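Lellerov Wiki
Register
Sign In
in: Gameplay, Multiplayer, Help pages
English
View source

Server and Save File FAQ

This page covers common questions on hosting, saves and mods for Lellerov. For combat questions, see Karkirora Arena FAQ.

Contents
1 Saves
2 Dedicated servers
3 Mods
4 Known problems

Saves

Where are save files stored?
In the Worlds folder inside the game's user directory. Each world has its own subfolder, named after the world at the time it was created. Renaming a world in the menu does not rename the folder.

How many autosaves are kept?
The game keeps 11 per world. When the limit is reached, the oldest is overwritten. Manual saves are not counted and are never removed automatically.

Can a single-player world be moved to a server?
Yes. Copy the whole subfolder, including the index file. If the index file is missing, the server creates a new world with the same name and ignores the old map data.

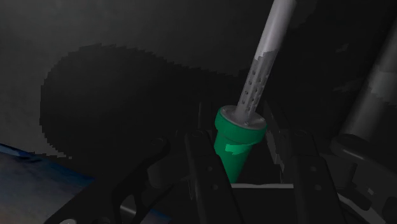 The reverse also works, but only the character of the player who opens the world is loaded. Other characters stay in the folder and become available again if the world is returned to a server.

Does the Serell region need a new world?
No. Serell is added to existing worlds the first time they are loaded in version 794 or later. Map tiles that were already explored are not changed. Back up the folder first, as the converted world cannot be opened in an older version.

Dedicated servers

What is the player limit?
The default is eight. It can be raised in the server settings file, but trading posts only update correctly for the first eight players connected.

Which port does the server use?
4000 by default, UDP only. The query port is always one higher than the game port and cannot be set separately.

Why does the server not appear in the browser?
Check the following:
The server and client are on the same version.
Both ports are open.
The server name contains no quotation marks. A name with quotation marks is accepted at startup and then dropped from the list.

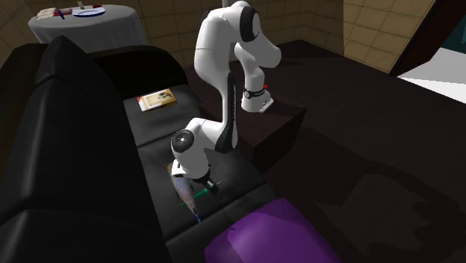
Mods

Do all players need the same mods?
Mods that add items or creatures must be installed on the server and on every client. Interface mods are client-side and are not checked.

Is the Van Rooij map pack supported?
It loads, but has not been updated since the May patch. Rivers in the pack have no collision, and boats placed on them sink through the map.

In what order are mods loaded?
Alphabetically by folder name. To force a mod to load first, add a number to the start of its folder name.

Known problems

Error 239 when joining
The client's character file is newer than the one on the server. Delete the cached copy on the client, not the server copy, and rejoin.

Clock runs fast after sleep
Occurs when a player disconnects while in bed. Restarting the server resets the clock to the correct hour.

Last checked against the live version: Mon 25 August

Categories: Gameplay | Multiplayer | Help pages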